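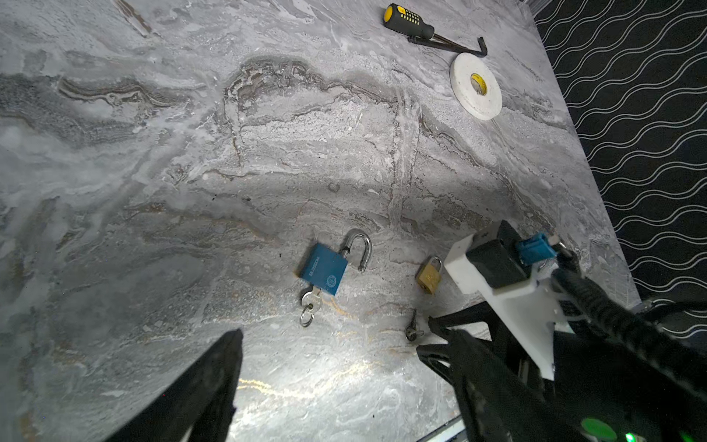

**Trindix to bring sorting arms to Clundis repair and returns depot**

*For immediate release*

PLITDEN -- Trindix, which builds small robot arms for light bench work, will install its equipment at the Clundis tool and hardware returns depot from April. The arms will take over the first sort of returned hand tools, padlocks, keys and tape, a job now done by hand on every shift.

Clundis handles returned goods for hardware shops and hire firms. Boxes arrive mixed, and each item has to be picked out, checked against a list and put in the right tray before repair or resale. The depot employs 72 people, and 20 of them spend most of their working day on the first sort.

Under the agreement, no jobs will be lost. Staff on the sorting benches will move to repair, testing and packing, or will stay on to run the new stations. Anyone who changes role will keep their present rate of pay while they train. Training will be paid and will take place during normal hours.

The two firms ran a trial at one bench over the winter. The arm was given 1,042 items to pick up and place. Larger tools with a firm handle gave the least trouble. Small flat items, keys above all, were the hardest to grip, and bench staff suggested several changes to the finger tips and the trays which Trindix has since made. Padlocks returned with a key will go to a person for checking, as they do now.

Sorting staff told both firms that the worst parts of the job were the reaching and the long spells on their feet. The new stations put the trays at waist height and let one person look after two arms from a seat. Staff will be able to stop an arm at any time without asking a supervisor, and a stopped arm will not count against the bench's daily figures.

Early shift starts will also change. The 5 am sort, which has been hard to fill, will end once the stations are running. Deliveries that come in overnight will be sorted by the arms, with one member of staff on site, and checked by the day team.

The stations use the Okeke control system, which Trindix supplies with all its bench arms. Cameras on the arms point at the work surface and will not be used to time or assess staff -- this is written into the agreement.

Fitting will be done in stages over 19 weeks, starting with the benches nearest the loading bay. Hand sorting will carry on at the other benches until each new station has been tested and signed off by the people who will use it.

**Notes to editors**

Trindix designs and services robot arms for bench work and is based in Plitden. Clundis runs a returns and repair depot in the same town. Visits to the depot can be arranged through the Trindix press office once the first stage is complete.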